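Go and Watch a Robot Pick Up a Gear

I spent an April morning at the Trestum open day, and I'd send anyone who thinks robots are dull.

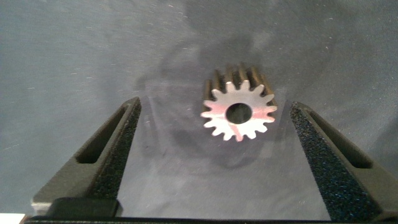

Martti Lappalainen thought I was easily pleased: a child can pick up a gear, he told me, so why clap for a machine? Fair enough, but a child gets bored by the tenth one, and Trestum's crew talked of runs of 1000. What won me over was the patience of it – two foam-padded fingers, one small metal gear, and a room full of adults holding their breath! I stayed for 22 tries. More shops should open their doors like this, misses and all, and let people stand close.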